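Home | Projects | Year Two | Reports | Contact

How Long Should a Shared House Wait Before It Cleans the Kitchen?
8 October 2024
By Morfudd Pugh, with Junaid Ghauri and Dumisani Ndlovu
Print this page | E-mail this page

Our project looked at cleaning rotas in student houses, a subject on which all three authors have strong feelings and poor records. We wanted to know whether a written rota makes any difference to how often the shared rooms get cleaned, or whether it simply gives people something official to ignore.
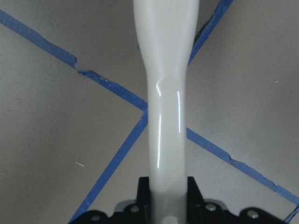
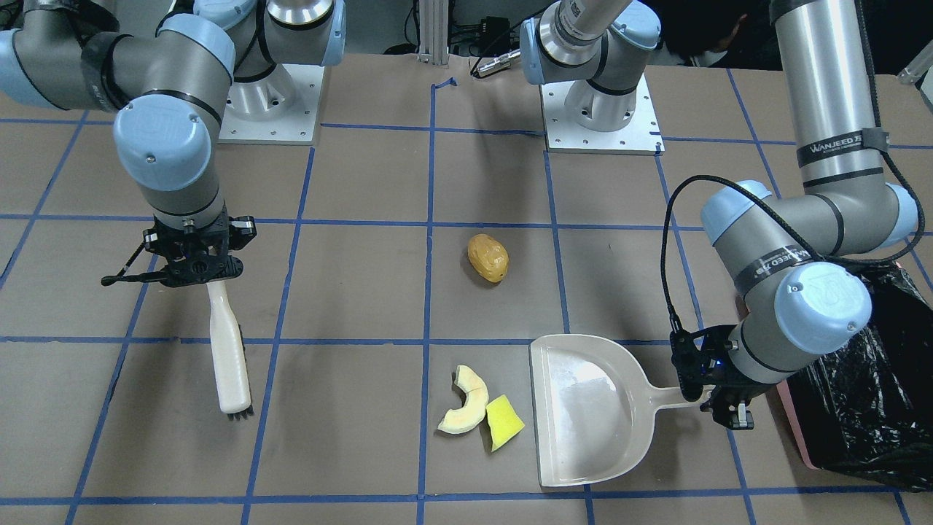
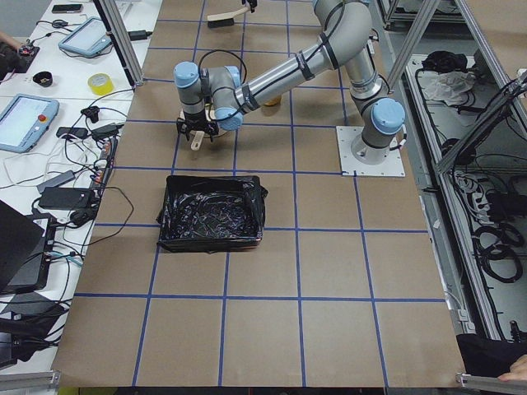
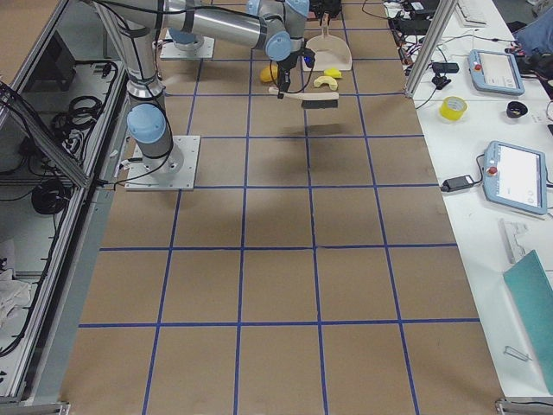 We began with 8 houses, all within walking distance of the Laneris building, and a short questionnaire. It went out in September and brought back 51 answers. Ornella Benedetti, our supervisor, pointed out that people are kind to themselves in questionnaires. She was right. According to the answers, nearly everybody cleans the hob after using it. We have seen the hobs.

So we added a diary. Each house pinned a sheet to the fridge and people wrote down what they had cleaned and when. Four houses were also given a rota, drawn up by Junaid in the evenings with more colours than the subject needed. The other four carried on as before, which in the case of Bastos Terrace meant waiting for a parent to visit.

Results

The rota houses wrote down more cleaning in the first week. By the third week the two groups were hard to tell apart, except that the rota houses argued more. One diary has a full page on who owns a baking tray and very little on cleaning it. We left this out of the tables but have kept the page.

Bathrooms did better than kitchens in both groups. Dumisani thinks this is down to blame: a dirty pan could be anyone's, while the last person out of the shower is usually known. We did not test this, and he would like it noted that he still believes it.

Two houses lost their sheets altogether. One later turned up under a takeaway menu, with a single entry reading "bins (mostly)". We counted it as bins.

Problems with the method

Writing down your own cleaning is a good way to feel you have done plenty of it. Ashraf Abdel Rahman, who read our draft, asked how we had told a quick wipe from a proper scrub. We had not. Next time the sheet would have a column for minutes spent, and perhaps a second for what a housemate thought of the result, if the housemates are still speaking by then.

The sheets and the blank rota are in the project folder on the second-floor shelf. Please put them back.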